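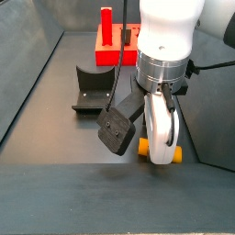
Reading time: 1 minute

To: Rirkstead Allotments list
Subject: Re: Water charges from June

Dear plot holders,

The association office has received several replies to the notice of water charges and answers the most common one below.

> The notice says that every plot will pay the same amount. Mine is a half plot and has no tap near it. Will half plots pay the full charge?
> Also, may we still fill water butts from the Saha Lane standpipe?

Half plots will pay half the charge. The notice should have stated this, and a corrected copy will be placed on the gate board. The charge is £17 a year for a full plot. It applies to all 124 plots, whether or not there is a tap close by.

Water butts may be filled from the Saha Lane standpipe before nine in the morning and after six in the evening. Hoses must not be left running unattended. Plot holders with a butt larger than 50 gallons are asked to write to the office before filling it.

The old tap by the Ostora Road gate remains shut off until the pipe has been replaced. Please do not try to open it.

Payment may be made by cheque or bank transfer, with the plot number given as the reference.

Rirkstead Allotment Association Office

Contact the list owner | © Rirkstead Allotment Association | Back to top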